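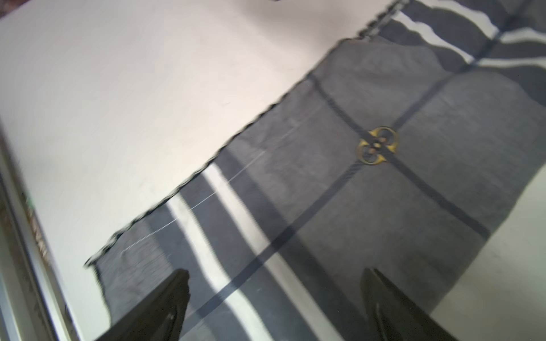 Figure 1. Dark gray cloth with a plaid design and gold motif, laid diagonally on a white tabletop.

Courses > Textile Care and Handling > Unit 4 > Handout: Laying Out and Folding Square Cloths

Last updated: Friday, September 18, 2020

Scope of this handout

This handout accompanies the second practical session of Unit 4 at the Ternness School of Household and Textile Studies. It covers the inspection, laying out and folding of scarves, table squares and similar light pieces. Students should have read the chapter on edges and hems in the Batia course reader before attending. Heavy blankets and fitted pieces are treated in Unit 5.

1. The work surface

A smooth, pale table is preferred for dark textiles. The outline of the piece can then be read at a glance, and lint or stray threads are easily found. The table is wiped and allowed to dry before any cloth is placed on it. Tools and pens are moved well away from the folding area. Where a table has a metal rail along its side, the cloth should not be dragged over it, as fine hems catch readily on the joints.

2. Reading the edge

The hem is examined before the first fold. In Figure 1 the edge shows as a slightly wavy, beaded line against the white surface, and it has the look of a scalloped or rolled hem. Hems of this type do not lie as flat as a pressed, turned hem. Students should expect a small amount of movement along the edge and should not pull it straight by force. A rolled hem that has been stretched will ripple, and pressing seldom restores it.

Corners require separate attention. Near the lower left of Figure 1 the cloth folds and bunches a little, and the hem looks uneven there. A corner in this condition is opened with the flat of the hand, working outward from the body of the cloth. It is not picked up by its tip. If the hem still looks ragged once the corner is flat, the place is noted on the Pirzada condition card and the instructor is informed.

3. Using the pattern as a guide

Stripes and checks are useful for alignment, but they are not always reliable. Printed stripes may run slightly off the weave, and a fold that follows the print exactly can leave the edges out of line. The rule for this course is that edges are matched first and the pattern is consulted second.

The gold emblem in Figure 1, made up of curving loops, sits where two dark stripes cross. A crossing of this kind is a convenient reference point when judging whether a piece has been turned squarely. Before choosing the first fold line, note the position of any such motif and decide whether it is to be visible in the finished fold. A crease should not pass through a metallic or raised motif.

4. Procedure

Place the cloth on the table and open it fully. A piece larger than the table is supported at the overhanging side.

Turn the cloth until one hem is parallel to the front of the table.

Smooth from the center outward with both palms.

Bring the far edge to the near edge, matching corners before releasing.

Repeat from left to right. Do not press the crease with a fingernail.

Pieces stored in the Balon drawers are folded once more - to a width that clears the divider - and placed with the folded edge facing forward.

5. Assessment

The practical counts for 65 points. Marks are given for preparation of the surface, condition notes, alignment and final presentation. Speed is not assessed. Students who miss the session may complete it during the make-up week in February, on written request to the unit office.

Reading for next session: Batia course reader, the chapter on pressing and steaming.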